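Halliday Twin-Arm Workcell – Set-up Guide
Section 14: Loading glassware into the bin

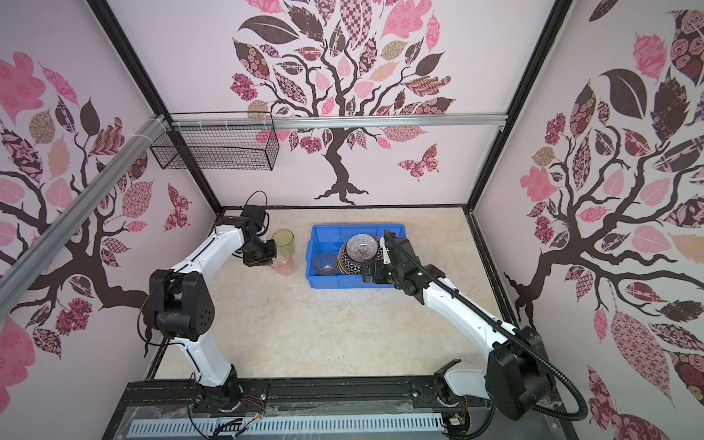 Fig. 22. Left gripper beside the free-standing glasses, right gripper over the blue bin.

Before starting, complete the rail alignment in Section 13.

1. Press Hold on the pendant. Both arms must be stationary before you reach into the cell.
2. Place the bin on the floor of the cell, between the two arms.
3. Stand loose glasses upright on the left-hand side, within reach of the left gripper.
4. Set the bin width to 590 mm in the Layout menu.
5. Select routine 1322 and run it at low speed – the grip force is set automatically.
6. Check that the cable conduit on the right arm moves freely through the full cycle.

CAUTION: Do not use chipped or cracked glassware. If a piece breaks, press Stop and isolate the supply before clearing the floor.

Note: Tinted and clear glass use the same routine. For bowls and plates, see Section 15.

Revised 4 February 2019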